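Pislow Worktable Set

Hello, and thank you for stopping by! Pislow is a small collection of pictures of things standing on worktables, the kind of tables where a job has been going on for a while and the paper has picked up its share of marks. Valter Sequeira and I started it in April, mostly because we kept wanting pictures of ordinary clutter and kept finding very clean desks instead.

What you get

There are 3000 pictures, with 400 set aside for testing. Another 200 are still waiting for notes, so please be patient with those (Bartosz Kubiak is working through them in the evenings, bless him). Each picture comes with a short plain-text note on the main object, what it stands on, and what is behind it.

How the notes are written

We try to name only what we can really make out. If a thing is black and boxy and we can't tell its use, the note says "black rectangular object" and leaves it there. Stains and pen lines on the table covering go in too, and so do cables. Please keep to this if you send us corrections, which we love getting!

Known gaps

Glass is rare, and white things on white paper turn up more often than we'd like. The folder called Vunden still uses the older note style.

Thanakorn Saithong keeps the list of fixes.

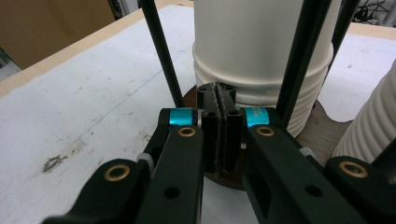 Black upright object on a round brown wooden base, white paper covering.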